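Drunderer: a drum loop and stem pack, read me first

Hey, thanks for grabbing this! Drunderer is a folder of dance loops I put together in February, mostly house with a few slower things that snuck in. There are 1,314 WAV files, all 24-bit, plus a little CSV that gives you tempo, key and length for each one (key is blank for the drums, obviously).

File names go tempo_kit_number, so 124_bandara_017.wav is a 124 BPM loop from the Bandara kit. The other kit is Clamus, and it's much dirtier – I love it, my neighbors less so.

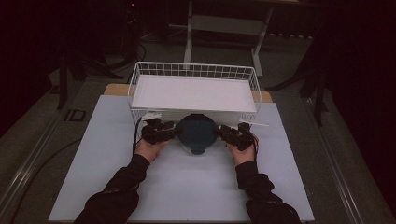 Drurkwood Beat Club, Loops and Stems

Known problems: 3 of the Clamus hats click at the loop point, and I haven't fixed them yet. Some 200 files have tempos I tapped in by hand, so check the "tapped" column before you warp anything!

Use the loops in your own tracks, paid or free, no credit needed. Just please don't resell the folder as is. If you finish a tune with them, post it on the club page, I'd love to hear it.

Last updated 2021-03-09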